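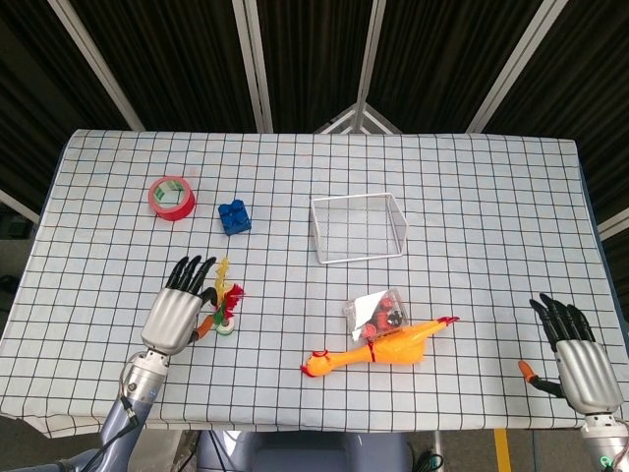 The Kiltley two-handed bench unit at a sorting table, with a mixed lot of toys and tape and a clear tray toward the back.

Kiltley Bench Unit
Two-handed sorting and packing for small workrooms

If you run a returns room, a gift-packing bench or the back end of a toy and novelty shop, you already know what the work looks like. A tub comes in and gets tipped out, and there's a rubber chicken next to a building brick next to somebody's half-used roll of tape, and every bit of it has to be looked at, turned over and put where it belongs. It's not heavy work, but it's fiddly and there's always more of it, and by three in the afternoon most people's wrists have had enough. The Kiltley was built for that sort of bench. It works at an ordinary table, at an ordinary height, and it's meant to share the room with the people who already know the job (and who will, in our experience, have plenty of opinions about how it ought to be done!).

We make the Kiltley at Uvar, where we've been building handling gear for small and mid-sized workplaces for ten years now. Our earlier units were all suction cups and conveyor belts, and they were very good with cartons and hopeless with anything soft or feathery or an odd shape. Customers kept asking us for something with fingers. It took us a good while longer than we'd promised, and we're grateful to the people who stayed patient.

The hands

Each hand has four black fingers and an orange-tipped thumb that comes in from the side. The bright thumb tip is there for the people in the room as much as anything, as it lets a person glance over and see at once which way the hand is turned. The palm and wrist are silver and the wrist is put together with small screws, all of which come out with the one driver supplied. A small green light at the wrist shows when the hand is powered and ready.

The two hands can work separately, one sorting to the left and the other to the right, or together on the same item. Most sites start off with them separate and move to paired work once the crew is comfortable. There's no hurry about it.

The table

Any steady table will do. We suggest a plain cloth with a printed grid, and one comes in the box. The cloth gives the operator an easy way to talk about where things are ("two squares back from the tape") and it stops small round items from rolling off quite so quickly. It can go through a normal cold wash. Don't worry about getting it perfectly flat, a few wrinkles along the hanging edge make no difference at all.

Clear trays suit the Kiltley well, and so do cardboard ones, provided the sides are firm. Very floppy bags are still a trouble to it and we'd rather tell you so now than have you find out in December.

What it handles well

Hard plastic toys and bricks, rolls of tape and ribbon, small lidded boxes, squeaky and rubbery things, and light figures on a base that need to be stood up again the right way. It also does nicely with small clear boxes of sweets, as long as the lid is properly shut. Labels that have come partly unstuck or folded over should be pressed down by hand first if you want them read.

What it doesn't handle well

Loose beads, wet items, glass ornaments and anything on a long trailing string. A bit of string tied snugly around a toy is usually fine.

What changes for your people

This is the part we get asked about most, generally by the person who's been doing the sorting for years, and quite right too. The Kiltley takes on the reaching, the picking up and the putting down. It doesn't decide whether a scuffed toy is good enough to sell, or whether a customer has sent back the wrong thing, or whether a mixed box makes a nice present. Those calls stay with your staff, and most of their day moves toward them.

The Condori gift warehouse had its first unit in January. Golshifteh Bakhtiari leads the packing bench there, and she was kind enough to write us a long letter after the first season, a piece of which we've put here with her permission:

"I'll be frank, I didn't want it. I thought we would spend all day picking up after it. We did for the first fortnight. Then we moved the trays closer in and slowed it down and it settled. My girls used to swap off the sorting table every hour because of their hands, and now they don't ask to. What I hadn't thought of was the talking. When you're not bent over a tub you can look up, and we sort out problems between us that used to wait for the morning meeting. I would still like it to be quieter."

(We've heard you, Golshifteh, and the newer wrist joints are a good deal softer.)

We do ask every workplace to sit down with its staff before the unit arrives and agree on who runs it, who can pause it, and what happens to the hours it frees up. Our installers will happily join that conversation and bring biscuits. Sites that skip it tend to ring us within the month.

Training

Two people from your bench should be trained as operators. It takes five short sessions on your own floor, using your own stock, and no computer background is needed. Operators learn to set up the table, show the hands a new item, adjust the speed, and clear a fault. Everyone else in the room gets a half-hour walk-through, including how to stop the unit and where to stand.

Good to know

Working speed: up to 53 items an hour, depending on the mix
Hands: two, each with four fingers and a thumb
Power: ordinary wall outlet
Wrist cable: replaceable on site
In the box: unit, grid cloth, screwdriver, spare thumb tips, printed manual
Colour: silver and grey

The optional Fikum stand lets you roll the whole unit to a second table, and it's well worth having if your bench moves around with the seasons. Please keep cables tucked to the side of any walkway, whichever stand you choose.

Ordering and visits

Each Kiltley is put together to order and tried out with a sample of your own goods, so have a tub of the awkward stuff ready to send us. The more mixed, the better. You're also very welcome to come by the workshop and watch one at work before you make up your mind. The kettle's on from nine, and parking is around the back.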